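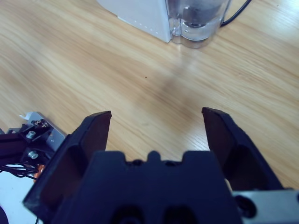 Progress report: gripper and wrist camera comparison for tabletop handling
Reporting date: 11 August 2019
Prepared for the Flinon equipment fund
Prepared by the handling group, Ortner workshop

Status

The comparison is running and the first of the two grippers has finished its planned trials. The second gripper is mounted and has gone through setup, but its trials are still in progress. We have spent most of the period on the wrist camera, which took longer than the plan allowed. The budget is on track apart from one item, covered under Spending.

Background to this period

The grant pays for a side-by-side test of two parallel grippers on the same arm, with the same camera and the same controller. The goal is to pick one gripper for the household appliance work that starts in January. The two candidates are the Anositz, a bought unit with short metal fingers and rubber pads, and the Janden, our own design with longer, blocky fingers made in the workshop. Both open and close in a straight line and both bolt to the same wrist plate.

We chose the tasks from the list agreed in the proposal: lifting and replacing a clear water tank, pressing a switch, moving a mug, picking up a folded cloth, and pulling a cable out of the way. The white appliance with the clear tank stays on the table for all of these, even when the task does not involve it, because the later project will never have a bare table to work on.

Work completed

The Anositz has completed 295 trials across the five tasks. Of these, 53 were stopped by the operator or ended with the object not where it should be. Most of the 53 were on the water tank. The rubber pads hold well once they are in place, but the fingers are too short to get a good grip on the tank walls before the palm comes up against the rim. We tried approaching from the side and from above. The side approach was better, though it leaves very little room next to the appliance body and puts the wrist close to the power cable.

The mug and the cloth gave no real trouble. The switch is easy for either gripper with the fingers closed, and we do not expect it to tell us much. We would like to drop it from the second half and use the time on the cable. If the fund prefers that we keep all five tasks for the sake of a clean comparison, we will do so.

The Janden was mounted after the Anositz trials ended. Setup included setting the open and closed limits, weighing the gripper with its bracket and entering the new load in the controller, and checking that the wiring at the wrist did not pull tight at the ends of travel. It did at one end, and the loop was made longer. The longer loop hangs more than we would like and we will tie it back when we next have the arm down.

Early runs with the Janden are promising on the tank. The longer fingers reach past the rim and the flat tips meet the walls squarely enough to lift. They are weaker on the cloth. The tips slant toward the center, so when they close low to the table they tend to push the cloth ahead of them before they pinch it. We have not yet run enough trials to put a number on this.

Wrist camera

The camera sits at the wrist and looks out past the fingers. With the Anositz, the short fingers took up little of the picture and we had a good view of the table. With the Janden, the fingers and the palm housing fill much of the lower half. When the gripper is wide open there is still a clear patch of table between the fingers, and the appliance shows at the top, but its upper part is out of view. That matters for the tank task, where the operator wants to see the top rim.

We tested two camera positions. The first is the original one. The second is further back on a longer bracket, tilted up a few degrees. The second position shows more of the appliance, but the longer bracket shook during fast moves and the picture was hard to use until the arm settled. We went back to the first position and will stay with it for the rest of the comparison, so that the trials can be set against each other fairly. A stiffer bracket is a job for after the report on the grippers.

Light is the other problem. One side of the table gets strong light and looks washed out to the camera, while the middle is in soft shadow. The pale wood makes this worse. The clear tank is hard for the vision software to find under these conditions, and it sometimes takes the reflection at the base of the tank for the edge of the tank. Fixing the camera exposure by hand helped. Leaving it on automatic did not, as the brightness changed each time the dark fingers moved across the view. We also tried a matte gray mat on the table. It improved detection but changed how the mug slid, so we took it off again. The table stays as it is.

Controller

No change of controller was planned and none has been made. We did change one setting. The closing force for the Janden is lower than for the Anositz, because the plastic fingers flex at the higher value and the tips no longer meet evenly. The force used for each gripper is written in the trial log next to every run. Anyone reading the results should keep in mind that the two grippers are not closing equally hard – each is running at the setting that suits it.

There were two emergency stops in the period. The first was an operator error while jogging the arm by hand. The second came from a loose plug at the wrist during Janden setup. The plug has been replaced with one that latches. Neither stop caused damage, and the arm was checked before it went back to work.

Problems and delays

We are 7 working days behind the schedule in the proposal. The camera tests account for nearly all of it. We had planned to treat the camera as settled and only found out after the gripper change how much of the view the longer fingers would take. In hindsight the camera check should have been done with both grippers before any trials were logged.

The left Janden finger from the first set cracked at the mounting hole during a cable pull. The wall there was too thin. The drawing has been changed and a new pair has been made with a thicker wall and the same outer shape, so the earlier trials still count. We are keeping a spare pair on the shelf from now on.

Spending

Spending on parts and machine time is in line with the plan. The longer camera bracket was not in the budget and was paid for out of the small parts line. The replacement fingers cost only material and workshop hours. The unplanned item is operator time for the camera tests, which we propose to cover from the hours set aside for the switch task if that task is dropped. We are not asking for more money at this point.

Plan for the next period

Finish the Janden trials in the same numbers as the Anositz, task by task. The tank and the cable will go first, while the fingers are new.

Repeat a small set of Anositz tank trials with the camera exposure fixed by hand. The original trials were run on automatic exposure, and some of the failures may belong to the camera and not to the gripper. We would like to know before we compare totals.

Try a thin rubber facing on the inner side of the Janden fingers. This would be logged as a separate set and kept out of the main comparison.

Tie back the wrist wiring and replace the temporary labels on the arm side with permanent ones.

Decisions needed from the fund

Whether the switch task can be dropped from the second half, as described above.

Whether the rubber facing trials are acceptable within the current grant. They need no new equipment, but they were not in the proposal. If they are not, we will leave them for the January work.

The trial log and the full set of recordings for the Anositz are ready and can be sent on request. The Janden log will follow when its trials are complete.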